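Hi Gladys,

Progress report for February, and I'll start with the bad news. We lost nearly six days to a fault on the left arm of the Plosura rig, and I'd rather you had the whole story from me than from the invoice.

The arm was partway through a sorting run when it drifted off its path and the gripper came down on the table, well short of where it should have closed. Jhair hit the stop. No injuries, one bent finger bracket (since replaced), and a very quiet lunch.

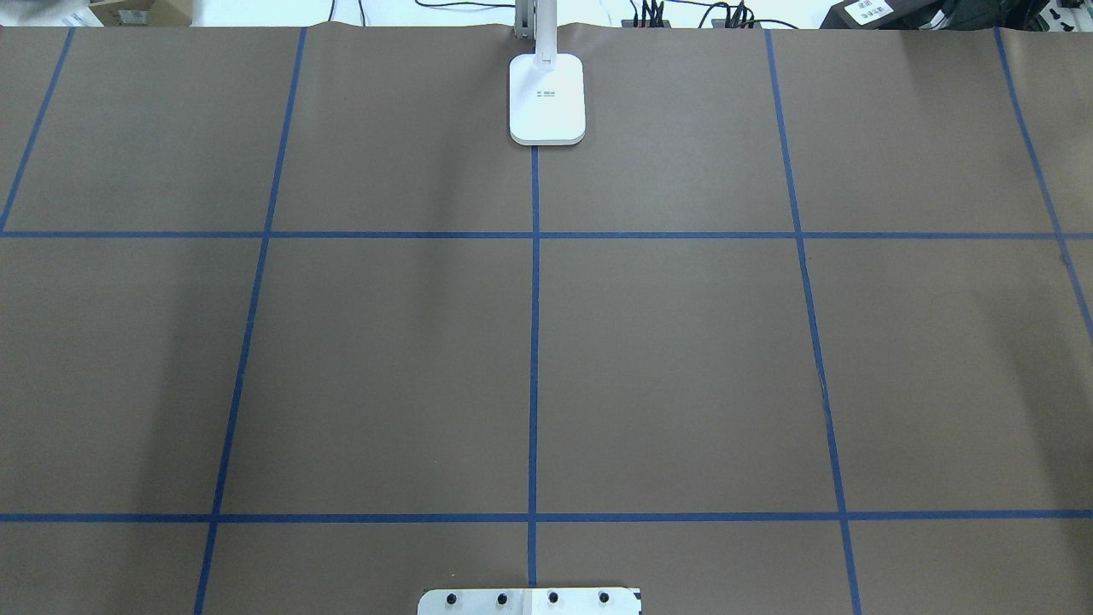

The drift was small at first, which is why it got past us. Our logs had it creeping over 61 cycles before the bad one, and no alarm ever tripped! What we needed was an easy way to catch it by eye, so Yesenia suggested marking out the work surface. The blue tape grid on the brown paper is hers, and the centre line starts right at the front of the white base, so we've got one fixed thing to line up on. The tape wobbles a bit in spots — fine for a quick look, not for measuring.

We now send the arm to the same grid crossings each morning and compare the wrist camera pictures with the saved ones. If a line has moved, we don't run.

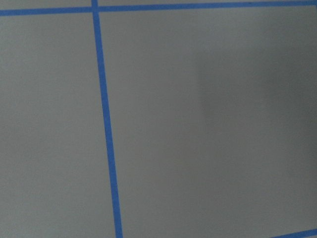

## What we think went wrong

Gilberto traced it to a worn encoder coupling, and Sekosell has agreed to swap it under warranty. The bigger worry for me is that our software limits were set too loose to notice. That one's on us, and I've tightened them. 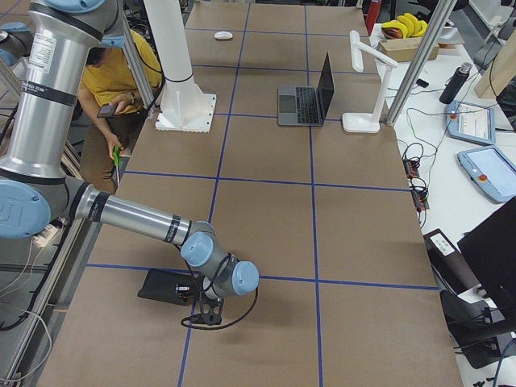
Stop buttons were the other sore point. Jhair had to reach for his, and I didn't like hearing that. Both teach pendants live on the white side table with their red buttons showing, while the seat behind the arm is over on the far side from them. I'd like to add a third stop on that side, and Muñoz has quoted $110 for the button and wiring. Could you okay that?

We've done 2 full runs on the new limits without a trip. I'll send the Grisia numbers once the coupling is in.

Cheers,
Mirjam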